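Pan de molde: lo que ocurre después del horno

La vida útil del pan de molde industrial se decide en gran parte durante el enfriado. La pieza sale del horno con el centro por encima de 90 °C y no debe cortarse hasta que pierde buena parte de ese calor. Si se rebana antes, la miga se desgarra y el vapor condensa dentro de la bolsa.

En la planta de Vemard, el enfriado dura 2 horas en espiral con aire filtrado. La línea, montada por Stumotetti, procesa 1.191 piezas por turno. Desde diciembre trabaja con cuchillas Jarman, de paso más fino, que dejan menos miga suelta en el envase.

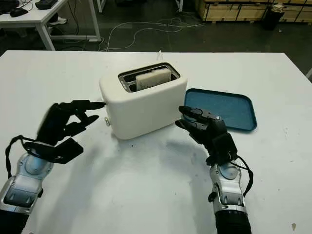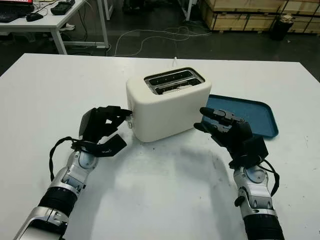
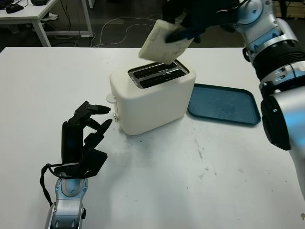
Tostadora de dos ranuras sobre una mesa blanca.

El endurecimiento posterior responde sobre todo a la retrogradación del almidón: la amilopectina recristaliza y la miga pierde elasticidad aunque conserve el agua. El proceso se acelera en la nevera. El calor lo revierte en parte, de ahí que una rebanada de varios días mejore al tostarla.

El moho sigue otra pauta. Las esporas llegan casi siempre tras la cocción, en el corte o el embolsado. Con la bolsa Flokport, de menor permeabilidad, el fabricante declara hasta 7 días de conservación una vez abierta. Para plazos mayores, el pan se congela ya rebanado y se tuesta sin descongelar.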